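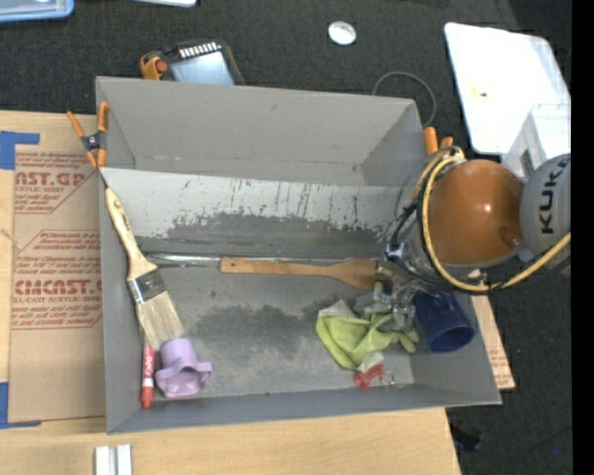 Slide 2. Why the Weretness sort room got slow. Intake went up in February and we kept the same 4 tables. Donated housewares sat in mixed bins for 19 days before pricing.

Slide 3. What we changed. Sort by shelf, then price. Tools and paint supplies go straight to the Briltlow store - they sell better there. Pause for questions.

Slide 4. Numbers. 2,722 items priced last quarter, 161 sent back for a second look. Say that Curkell counts sets as one item and we don't.

Slide 5. Still open: who pays for the second van run. Skip if short on time. Handout is by the door.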